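Pay the People Who Hold the Gripper

Most of the talk about teaching robots by hand is about numbers. How many hours, how many tasks, how many homes or warehouses the recordings came from. I read the write-ups too, and I spent part of last winter doing the work at the Fikon site in Dukstead, so I have an opinion about what the numbers leave out.

The job is simple to describe. You hold a gripper with a camera on it and do a chore the way you would like a robot to do it. You pick up a sponge, put it in a tray, and start over. At Dukstead our group turned in 1,125 recordings for the sponge task alone. My own count was 41 on a good day and 39 on most others. Later 602 of the group's recordings were thrown out. The reason written next to nearly all of them was "operator inconsistency."

I think that phrase is unfair, and I think it hides a real problem with how this work is set up.

A person learning a tool changes with the tool. If the grip gets slick, you squeeze harder. If one finger has a lump on it, you come in at a slight angle so the lump misses the sponge. You do this without deciding to. After a week your hand has a whole set of small habits that fit that one gripper on that one bench, and all of them go into the recording. The robot that learns from it will have fingers in a different state, maybe new ones. It gets the habits anyway.

When the reviewers in Strickland saw me coming in crooked, they saw a careless operator. What they had was a careful operator with a worn tool. The two can look the same from a desk in another town.

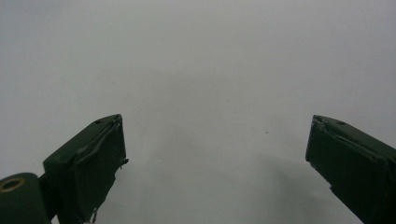

The open gripper over a plain gray surface. The covering on the fingers is creased and frayed.

Covering like that is a cheap part. Changing it takes a few minutes and a bit of patience at the corners. But at Dukstead the quota was counted in recordings, and time spent wrapping fingers counted as time spent doing nothing. So people put it off until after lunch, then until the next morning, then until something slipped badly enough to ruin a run. I did it too. I am not claiming to be better than the rest of the group.

Some will say the mess is useful. The argument goes that a robot should see worn fingers and new fingers, steady hands and tired hands, because the world is like that. I agree with part of this. Variety helps when you know what varied. If every recording came with a note saying when the covering was last changed, somebody could sort them later and learn something. We had no place to write such a note. The form asked for the task, the bench and the start time.

Others prefer remote control, with the person at a desk moving an arm that sits somewhere else. The Batanham site works this way, and I tried it for one Wednesday. It fixes one thing, since the robot's own fingers do the touching and the wear belongs to the machine that will use the lesson. It loses another. I could not feel the sponge at all. I was slow, and I crushed things I would never have crushed by hand. For soft objects I would still choose the hand-held tool, provided it is kept in decent shape.

What I would ask for is not expensive. Pay by the hour, so that an operator can stop and fix a finger without losing money. Put a line on the form for the condition of the tool. Let the operator mark a recording as bad before it goes out – we usually know, often before we have let go of the handle. And when a recording is rejected, send it back with the clip attached, so the person who made it can look at it and answer.

Fikon did add a comments box in March. It holds one line of text and it is optional. I am told the reviewers do read it, and I used it every day until my contract was up, mostly to ask for more tape.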